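Strap slip (robotic handling)

Strap slip is a grasping fault in which a robot holding an open shoe by its strap loses control of the shoe's position while the gripper still reports a good hold.

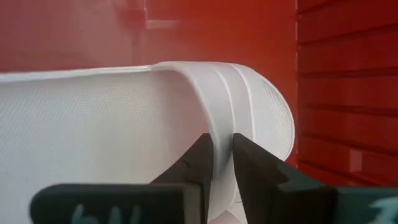
The fault is met mainly in shoe sorting and shelf stocking, where slides and similar open sandals have few edges that two fingers can close on. The term was first used in fault reports from the Bovarwood returns depot and later passed into the service notes of the integrator, Talley.

Mechanism

A moulded strap is soft, and two fingers closing on it pinch the material into a fold. The fold gives a firm reading at the finger drive, which the controller takes as proof of a hold. Most of the shoe's weight lies in the footbed, well to one side of the pinch, so the shoe tends to turn when the arm speeds up or stops. As it turns, the fold opens on one side. The finger gap may change by less than 3 mm before the shoe comes free, and on early versions of the Talley controller this was below the alarm limit.

Closing the fingers harder delays the slip but does not prevent it, and can leave a lasting crease in foam straps.

The Bovarwood stoppage

The best recorded case is the stoppage at Bovarwood in April 2021. The cell there had handled 2,262 pairs of mixed footwear since its last service. Of the drops logged in that period, 234 involved slides, and nearly all of these took place during the swing from the pick point to the shelf. On 12 Apr 2021 a dropped slide lodged under the guard door and held it slightly open. The door switch, which had been set with too much free travel, still read as closed, and the arm went on moving until an operator pressed the stop button. There were no injuries.

The inquiry treated the drop and the door switch as separate faults. The switch was judged the more serious – any loose item could have had the same effect.

Remedies

Talley lowered the swing speed to 600 mm per second for open footwear and added a second check of finger gap halfway through the move. The Pirkus finger pad, a ribbed pad with a shallow hollow, was fitted later to spread the load over more of the strap. Kvaran cells avoid the problem by gripping the footbed at the heel, though this needs clear space behind the shoe.

See also

Grasp check
Guard door switch
Protective stop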